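Sadton Opens Orders for Bench Kit Aimed at Teaching Laboratories

TROVBRIDGE, November. Sadton has opened orders for the Olum Bench Kit, a package that equips a tabletop robot arm to handle common laboratory glassware. The company announced the release at its Trovbridge office and stated that deliveries to schools, colleges and small testing laboratories will begin in the new year.

The kit consists of a gripper with a small camera fitted at the wrist, a set of stored routines and a printed setup guide. The arm itself is sold separately. According to the company, the Olum kit can be fitted to arms already in service, provided that the mounting plate matches one of 3 patterns listed in the guide.

The first routines supplied with the kit deal with test tubes. The gripper takes a tube by its upper end and carries it upright or at a slight angle to a rack, where the lower end is guided into a hole. Clear glass has long been a difficult material for camera-guided equipment, and the company has made it the main subject of its material for buyers. 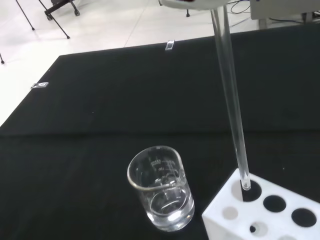 The white gripper holds a test tube by its top end, with the rounded tip at a hole in the rack. A beaker stands to the left.

"Our customers asked for a product that works with the glassware they already own," said Ekua Mahama, head of product at Sadton. "They did not wish to replace their tubes with marked or colored ones in order to suit a machine. The Olum kit was prepared with that request in mind."

Buyers are advised to cover the work surface with a plain, dark, matte cloth and to fasten it along the edges of the table. The guide also calls for even light from overhead. Racks should be placed within reach of the arm and should not be moved once a routine has started. If a rack is moved, the operator must stop the arm and repeat the setup step, which the company states can be completed in 20 minutes by one person.

Sadton placed early units with the Carhuamaca Technical Institute, where they were used over one term by students in the laboratory skills course. Nidia Correa, who directs the course, described the results as encouraging and noted several points that required attention.

"The placing routine was dependable once the rack position had been set with care," Ms. Correa said. "Our students had more trouble with setup than with operation. We asked for clearer drawings in the guide, and the company has supplied them."

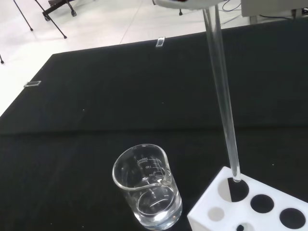
Ms. Correa added that the institute will keep its units and intends to include them in next year's course. Her department has also asked for a routine that would allow the arm to pour from a beaker. Sadton confirmed that pouring is not part of the present release and gave no date for its addition.

Two versions of the kit will be offered. The standard version includes the gripper, the camera and the test tube routines. The teaching version adds lesson plans and a spare set of gripper fingers. Both carry a warranty of 2 years. Order forms list the teaching version under item number 383, and institutions are asked to quote that number in all correspondence.

Harish Panicker, who manages service for the company, said that replacement fingers will be kept in stock in Trovbridge and may be changed without special tools. Training for instructors will be held at the same site, and places may be reserved when an order is submitted.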